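3.2 Internal layout and access to parts

The second part of the study looked at how easily an office desktop can be taken down to its separate parts once the outer side panel is off. We were interested in the order in which parts can be reached, and in how much of that order is set by the maker and how much is left to the person doing the work. Earlier work at the Clusow reuse centre (Section 2) recorded only the total time per machine, and so could not say which parts were holding things up.

All machines were worked on lying flat, with the open side facing up. In an upright case the boards stand vertically and a loosened part can drop against its neighbours. Laid down, the motherboard becomes the floor of the case, and most of the other parts can be lifted more or less straight up. Nikolaidis had used the upright position in the pilot and found that he needed one hand just to steady the case.

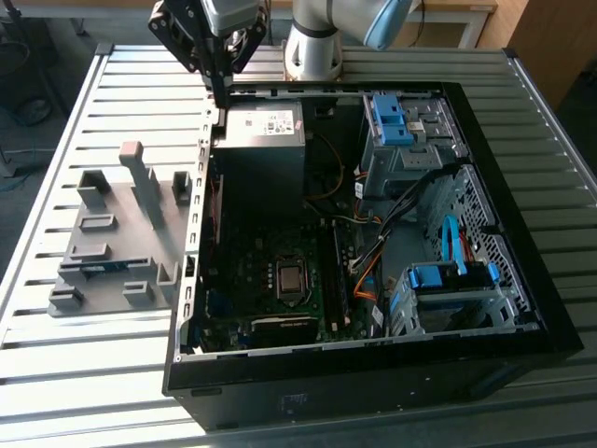
Cables were dealt with before any part was removed. Each lead was followed back to the board, its plug released, and the loose end laid over the rim of the case. Where a lead ran beneath a drive cage it was left in place until the cage came out, as pulling it through tended to catch the plug on the metalwork. These cases were noted separately and are marked with a dagger in Table 4.

Drives held in plastic trays gave little trouble. The tray is squeezed or unlatched and slides out with the drive still in it, and no tools are needed. Coloured latches and trays helped here: both workers said that they looked for the coloured plastic first and tried that before reaching for a screwdriver. Balaskas, who had not opened a desktop computer before the study, found the drive latches without help on the first machine she was given.

Memory modules were more mixed. The module itself is simple to remove, as the clips at the ends of the slot are pushed outwards and the stick rises. The difficulty lies in what surrounds it. On several boards the slots sit close to the processor, and the small capacitors beside them leave little space for the fingers (Figure 3). The clip nearest the drive cage was the one most often missed, and a module pulled with one clip still closed comes up at a slant and binds.

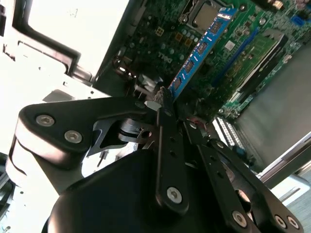 Figure 3. Blue memory module in its slot on a green motherboard marked "DELL". The processor socket lies just above the module, and small cylindrical capacitors stand on the board to its left.

Of the 50 machines in the sample, 21 needed the drive cage taken out before both memory clips could be opened fully. In these machines the cage added up to 3 minutes to the work, nearly all of it spent on screws. The remaining machines allowed the memory to be taken out at any point after the cables were free – an advantage for a centre such as Clusow, where memory is often the only part wanted and the rest of the machine goes on to Rarnon for metal recovery.

Add-in cards were removed after the memory in every case. A single bracket usually holds the card at the rear of the chassis, and once this is open the card can be eased out of its slot by its top edge. We did not record card removal as a separate step, and the times given in Table 4 include it under "boards". Power supplies were left until last. They are heavy for their size, and their leads run to most other parts of the case, so there was little to gain from loosening them early. The motherboard itself was unscrewed only where the Bouchard sheet for that batch called for it.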